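Board index > Hardware > End effectors and wrists
Topic: Five-finger hand vs. parallel jaw for mixed small parts
Page 1 of 1

belt_tension
Posts: 184
We have had two end effectors on the same arm since May and I have to recommend one of them for a kitting cell. One is a Kudo five-finger hand. The other is a Druler parallel jaw with flat rubber pads. Same arm, same wrist camera, same controller. Changeover takes 30 minutes including the tool calibration.

Parts are whatever electrical and mechanical stock the cell will see: nuts, gears, fuses, capacitors, a breaker, a wall socket. The task is single pick from a shallow bin or from the mat, place at a marked position. 200 attempts per part class per tool is the plan. The hand is done on gears and nuts. The jaw is done on nuts only.

Nuts so far: jaw 184 of 200, hand lower. I am holding back the hand figure until I have rerun it with the corrected thumb offset. Gears with the hand are better than I expected as long as the thumb gets to the hub side first.

Setup for the bin picks:
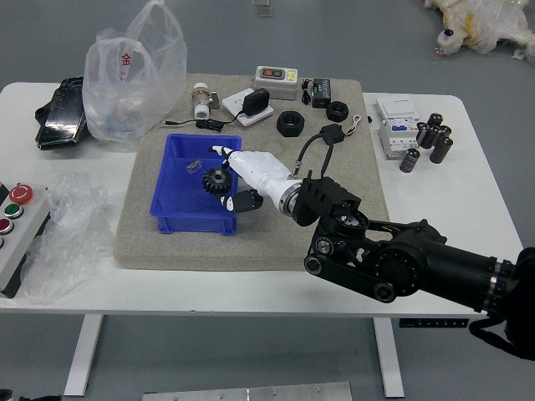 Hand over the blue bin, spur gear and glass fuse inside. Other test parts on the mat.

Questions:
1. Does anyone have a thumb approach for glass fuses that does not depend on rolling the part against the bin wall?
2. Is anyone running a hand like this with the camera on the wrist only? I get poor views of the contact once the fingers start closing.

shimstock
Posts: 1,151
What problem is the hand solving? For nuts and gears you want two flat surfaces and a known force. Every extra joint is another thing to calibrate. I would finish the jaw runs first and only go back to the hand for the part classes where the jaw fails.

belt_tension
The jaw will fail on the wall socket with the adapter plugged in. The stroke is too short to span the plate and the adapter gives a bad grip axis. I also expect trouble with the valve fitting. Those two are why the hand is on the list.

shimstock
Then get a jaw with a longer stroke. Still cheaper than the hand in maintenance hours.

m_yurchenko
Marta Yurchenko, Okness, integration side. We ran the same comparison last year with a different jaw. Some notes.

Glass fuses: we gave up on thumb opposition in the bin. What worked was index and thumb only, other fingers held fully open, approach along the fuse axis with the hand pitched so both tips meet the end caps. Do not squeeze on the glass. Set the current limit low and let the position controller stall. If your controller only exposes a position target with no current limit, you will break fuses.

Camera: the wrist view is fine up to pre-grasp. After that the fingers block it and you are working blind. We added a fixed side camera at mat height and used it for contact only. The two views do not need tight registration for that purpose.

Bin: the wall costs you more than the part does. Try the same fuse on the open mat before you blame the hand.

belt_tension
Thanks, useful. The controller does expose a current limit but it is per hand and not per finger, so low enough for the fuse means the other fingers sag. I can try holding them open in a separate mode.

I have a spare camera and will mount it at the side.

deadband
Posts: 30
On the mat question, be careful. A rough mat changes the nut results. With a coarse surface the nut stays where it is while the tips close, on bare table it slides away. If the cell has smooth trays, your 184 will not carry over. We saw this at Drerkbridge with a jaw very similar to yours and had to repeat the whole set.

belt_tension
Fair. The mat has a sandpaper texture and the cell trays are smooth plastic. I will add a smooth-surface condition for nuts. I am not repeating every class.

shimstock
You should repeat every class. A comparison on a surface you will not use is a comparison of something else.

m_yurchenko
Disagree with shimstock on this. Capacitors standing on end and the breaker will not care much about friction under them if the approach is from above and centered. Nuts and fuses will. Repeat those two.

shimstock
Capacitors standing on end will tip when the first finger touches early, and how they tip depends on the surface. With a jaw both pads arrive together if the part is centered. With the hand they never do.

m_yurchenko
They can, if the thumb is parked first and the fingers close onto it. But I take the point for tall parts. Add a short run on one capacitor and see if the number moves.

belt_tension
Plan is now: nuts and fuses in full on smooth plastic, short run on capacitors, rest on the mat as before. Jaw goes on tomorrow.

One more thing on cable routing. With the hand fitted, the wrist camera cable arcs over the work area to a connector block on the mat. I would like it along the forearm, but the belt-driven link is in the way and I do not want a tie anywhere near the belt. Has anyone routed past one of these?

deadband
Two adhesive clips on the fixed side of the link and a service loop at the joint. Run the joint to both limits by hand with the power off before you trust it. Leave more loop than looks right.

shimstock
Post the gear numbers for the jaw when you have them. Same bin, please.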